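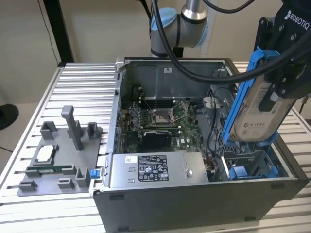
A gripper holds a hard drive in its blue caddy at the drive bay of an open desktop.

Last updated: November
2 min read

Can a machine do the fiddly jobs at a repair shop yet? At Ongart, the answer is getting close to yes, and it's a treat to watch! The team's Komard project has a robot arm fitting parts into desktop computers, and in its latest run of 103 tries, the drive went in on almost 100.

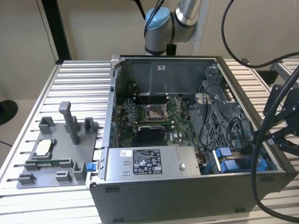 Rungnapa Somboon

The processor and memory stick wait in gray 3D-printed holders beside the case – next on the list, and much harder. "I'd still beat it by 8 minutes," says bench tech Maximiliano Zúñiga. Cables remain a job for people. Tests pick up again next month.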